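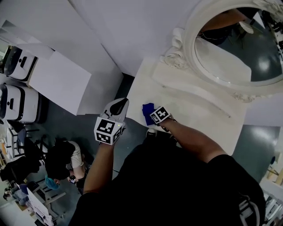

## An afternoon at the Larneck open day

I had been meaning to get over to Larneck ever since we moved our office backups to them last February, and when the invitation to their open day landed in my inbox (between two "backup completed with warnings" messages, fittingly enough) I signed up before I could talk myself out of it. It's a two-hour drive from us and I got lost twice in the business park, but there was coffee waiting at the front desk, and very good coffee too.

Mairéad Quinlan runs the restore team and she took our group around. She has the kind of voice that carries over server fans, which helped, because the first stop was the main storage hall and I could hardly hear myself think in there. They keep customer backups on a system called Eltunell, with a second copy going every night to the Mac Suibhne building on the other side of town. I asked what happens if the line between the two goes down and she walked me through it patiently, with a marker, on the side of a cardboard box. The short version is that jobs queue up and go across when the line comes back, and the customer gets an email if the second copy is more than a day old.

### The alert desk

For me this was the best part of the visit! I had always pictured our warning emails coming from some lonely script, and they mostly do, but a person reads the failures as well. On the morning we were there the board showed 678 jobs overnight and 32 that needed a second look. Mairéad opened a few of them (with the customer names hidden) and most were ordinary things: a laptop somebody had closed halfway through, a full disk, an expired password on a shared folder.

She also gave us some advice on notifications that I wrote down on the back of my parking slip:

- Send failures to a shared mailbox, so they still get read when somebody is on vacation.
- Turn off the success emails for daily jobs and ask for one weekly summary.
- Put the machine name first in the subject line.
- Send yourself a test message after any change to the mail server.

I'm guilty on the second one. I get 50 success messages a week and I delete them in one go without opening a single one, and I said so, and a man from a dental supply company behind me said "same here" with real feeling.

### A restore, start to finish

After lunch (sandwiches, and a lemon cake I went back for) we watched a practice recovery. They took a small accounting server, wiped it, and brought it back from the night before using Disum, their recovery tool. I'd only ever restored single files, so seeing the whole machine come up to its login screen made the drive worthwhile all by itself. The bootable disk doesn't send any email of its own, so for that kind of recovery you do have to stay near the screen.

The next open day is planned for the fall, and you can ask for a spot through the customer portal. Wear a sweater for the storage hall, and take the second entrance into the business park, the one past the tire shop.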